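02/12/2022

Day 17 of collecting kitchen demos for Hakim, our learning system, and I've started dreaming about bowls! The drawer task is the big one right now: open it, deal with the little green bowl, close it again. 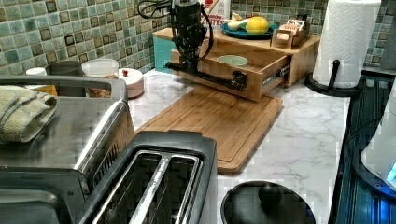 Our target is 258 good episodes per task (Wadadero, our logging tool, tosses anything with a dropped signal, so you always end up recording more). We're at around 3,000 overall since July, and I'm pretty proud of that. I still rush the approach when I'm tired, and rushed demos make for a twitchy policy, so now I stop after 5 bad ones and go get coffee.

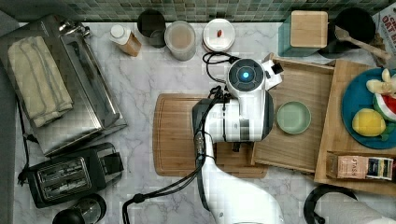 The other thing is shuffling. I move stuff between takes way more than I used to, because the Rirkley set was so tidy that the model fell apart the second a plate wandered off. Messy is good! (My own kitchen is clearly ready for science.)
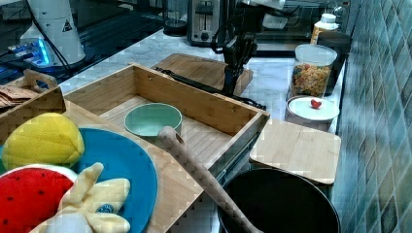 Bowl in the crate, plush fruit on the blue plate.

Next up is pouring, which scares me a bit.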